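**Re: Clouding on clear and tinted plastic tumblers, film or etching?**

**dzifa_a** wrote:

Moved into a place with very hard water (the utility report says 248 ppm as calcium carbonate) and all my plastic drinkware went hazy within a few months. Dishwasher is a Björklund, normal cycle, powder detergent, no rinse aid. Is there a reliable way to tell scale from permanent damage before I throw the lot out?

---

**kabugri61** wrote:

Vinegar test. Put a few drops of white vinegar on the haze, wait five minutes, rinse, dry with a cloth. If the spot goes clear, it was mineral film. If it looks the same dry as it did before, the surface is etched or crazed and no cleaner will bring it back.

Check it dry. Water fills fine scratches and makes everything look clear while it's wet.

---

**Stirden_owner** wrote:

Agree on the test, disagree on five minutes. At 248 ppm you can have a layered deposit with detergent residue in it, and a short contact time only takes the top off. I'd give it 20 at least before calling it etched. Citric acid works faster than vinegar and doesn't smell. One tablespoon per quart of warm water.

What plastic are they? Look for the mark on the base. SAN and polystyrene craze. Polypropylene was never very clear to begin with. Tritan-type copolyesters hold up better.

---

**dzifa_a** wrote:

No resin mark on most of them. They're a mixed set from Gremero, molded pattern around the sides and ribbing near the base on a couple. Did the vinegar test on one: partly cleared, the pattern stayed dull.

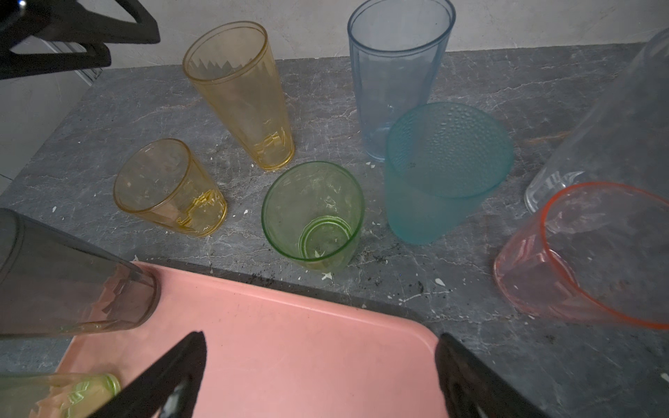 *Part of the set on the counter. Tall amber one at the back, light green in the middle.*

Should I repeat the test on the smooth part and the patterned part separately?

---

**kabugri61** wrote:

Yes, separately. Molded facets hold deposit in the corners and a cloth rides over the top of them. Use a soft toothbrush. Don't use a scouring pad or baking soda paste on any of these, you'll add scratches and then you won't know what you're looking at.

---

**b_ackah** wrote:

I'd skip the spot testing and soak everything overnight in vinegar. Cheaper in time.

---

**Stirden_owner** wrote:

Overnight is too long on an unknown plastic, especially if it's already stressed. Do 21 minutes or do an hour, but look at it in between. I've had stress cracks open up at the base of a polystyrene cup after a long acid soak. Could have been there already, but I don't leave them overnight now.

---

**b_ackah** wrote:

Been doing it for years with no cracks. Dilute vinegar is weak stuff. Heat is what cracks them.

---

**n_kpodo** wrote:

On heat: turn off heated dry, and put them in the top rack only. My Bornix has a sanitize option that went well past what the cups were rated for. I had left it on since September. The cups washed by hand over the same period are still clear, same batch, same tap.

Also set the softener. Many European-style machines have a salt reservoir and a hardness setting in the menu, and it's often left at the factory value.

---

**dzifa_a** wrote:

Results. Citric acid, warm, toothbrush on the pattern, one hour. Smooth areas are clear. Facets mostly clear. Two of the cups still have a fine web of lines near the rim that doesn't change wet or dry, so I'm calling that crazing and retiring those to the paint shelf.

Softener was set to the lowest step. Raised it, added salt and rinse aid. Will run it for a month before I say anything about the cause.

---

**kabugri61** wrote:

Change one thing at a time if you want to know the cause. If you just want clear cups, carry on.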